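Scores | Schedules | High School | College | Outdoors | Contact

Hullside closes regular season with overtime win at Dremlow

DREMLOW — Hullside needed overtime and a blocked extra point to get past Dremlow on the final night of the regular season, winning 27-26 and taking the second seed into the conference football playoffs.

The Herons trailed by 14 at halftime and had the ball for only three possessions before the break. Two of those ended in punts and the third in a fumble at the Dremlow 31. Dremlow scored on its first two drives, both on short runs, and added a field goal after the fumble.

Hullside had a field goal of its own late in the first quarter, but the offense did little else until it switched to a no-huddle set after halftime. A 44-yard pass down the left sideline set up the first touchdown, and a short run capped a 12-play drive early in the fourth quarter that tied the game at 17.

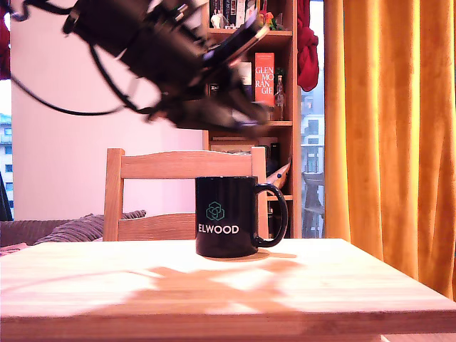 The teams traded field goals in the last four minutes. Dremlow's came first, from 38 yards. Hullside answered from 29 with the clock running under 10 seconds, and the kickoff return ended at midfield as time ran out.

In overtime, Hullside took the ball first and scored on third down with a throw to the back corner of the end zone. The kick was good. Dremlow needed only two plays to answer, but the extra point was blocked at the line by the right side of the Hullside front.

Attendance at Fedoruk Field was announced as 2,129, the largest crowd there this season. The stadium record of 2,969 was set in the year 2000, also against Hullside.

The win was the first for Hullside at Dremlow in five trips. The Herons finished 8-2 overall and 6-1 in the conference. Dremlow fell to 7-3 and 5-2 and will be the third seed.

Hullside ran for 161 yards, all but 40 of them after halftime. Dremlow had more total offense and fewer penalties but went 3-for-11 on third down. Both teams lost a starter on the offensive line in the second quarter, and neither player returned. No update was available on either one after the game.

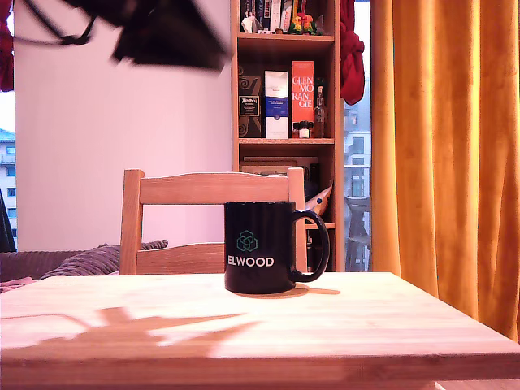
A black Elwood mug on a light wooden table.

Rostell, which beat both teams in October, had already locked up the top seed and will get a bye in the first round. Hullside hosts the seventh seed next week at 7 p.m., and Dremlow will be at home against the sixth seed at the same hour. Those two opponents will be set once the remaining conference results are certified.

Gates open an hour and a half before kickoff at both sites. Season passes are not valid for playoff games, and tickets will be sold at the gate and through each school's athletic office. If Hullside and Dremlow both win, they will meet again in the semifinals, this time at Hullside.

Contact the sports desk | Corrections | Copyright, all rights reserved | Back to top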